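I have never trusted a tray. They turn up in every article about making a room look "pulled together", usually with a candle and a small stack of books that no one in the house has read, and I've always suspected the real job of a tray is to give you one more thing to wipe. So when I finally bought one, from Prudwood in the spring, it was in a bad temper and mostly to prove a point.

The point was going to be that coffee tastes the same off a bare table. It does. I'd like that on record. But the tray is still here in September, and I've been trying to work out why.

The theory, as sold by the sort of website that sells theories, is that you give your morning cup a "home". Cup, saucer, napkin, all on one surface, carried in together and carried out together. Gruvero do a set for this at 72 quid with a little card inside about slowing down. I did not buy the set. The cup came from a shop in Gretunstead that was closing down, the saucer I already had, and the napkins are whatever's in the drawer. 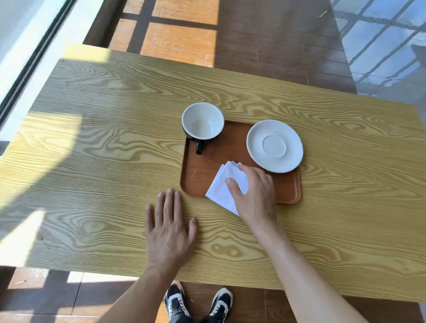 My first complaint was going to be the wiping, and it stands. A bare table gets a wipe when it needs one. A tray has a rim, and the rim collects things, so you go round the inside with the corner of a napkin every single time and then you find you've missed a bit when the sun comes in. Our front room gets the sun full on the table before lunch and it is merciless. I've been told to use a proper polish on it. I looked up the one that was recommended, by a firm called Ashour, and the instructions asked me to leave it for 30 minutes between coats. Coats! For a tray! A napkin will do.

My second complaint is the saucer. I don't think a saucer does anything a tray isn't already doing. If the cup drips, the tray catches it. If you've got a biscuit, the tray holds it. Having both is like wearing a coat indoors. And yet I keep getting the saucer out, and I keep moving it - on the tray, off the tray, next to the tray - like someone who can't decide where to hang a picture. On the table it looks like a leftover. On the tray it gets in the way of the cup. I've tried leaving it in the cupboard and lasted four mornings.

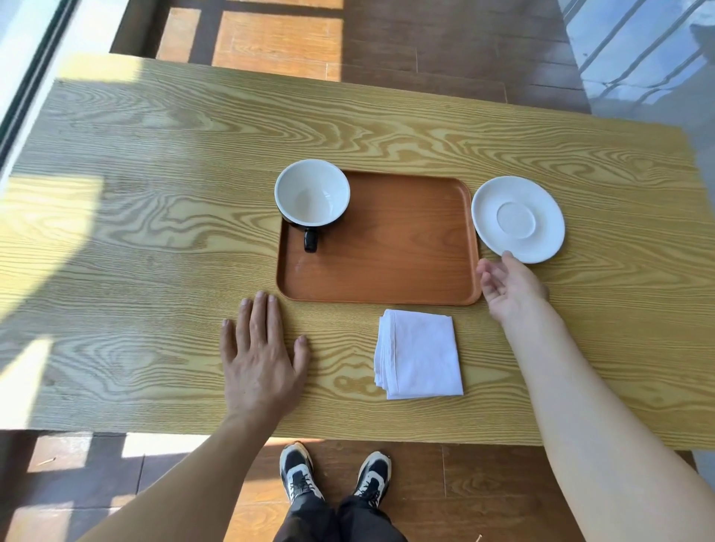
## What I'd keep and what I wouldn't

The tray stays, grudgingly. The table is a pale wood with a great deal going on in the grain, all swirls, and things put down on it tend to get lost. A plain brown tray gives your eye somewhere to stop. That's a decorating reason and I'm annoyed to be giving one.

It also shames me into clearing up. A cup left alone on a table can sit there until teatime and you stop seeing it. A cup on a tray with a used napkin looks like a hotel corridor, and I can't walk past it. I would guess this is worth more than anything printed on Gruvero's card.

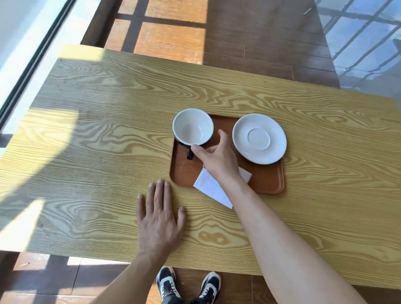 Coffee cups are where I've changed my mind the most. I used to think a dark cup was the practical choice, because a white one shows every drip down the side. What I'd forgotten is that you spend most of your time looking into the thing. Mine is black outside and white inside, so the faint beige left at the bottom shows up plain as day, and I end up giving it a proper scrub where a darker inside would have got a rinse and a hopeful look. Probably more hygienic. Certainly more work.

As for the napkin, I remain unconvinced by any advice on folding. I've read that it should sit square to the edge. Mine gets folded, gets used, and gets folded again the other way so the clean bit's on top, and I don't see who is being harmed.

The saucer is going back in the cupboard tomorrow. I've said that before, but the shelf has been cleared for it this time, and there's a bowl I want to try on the tray for keys.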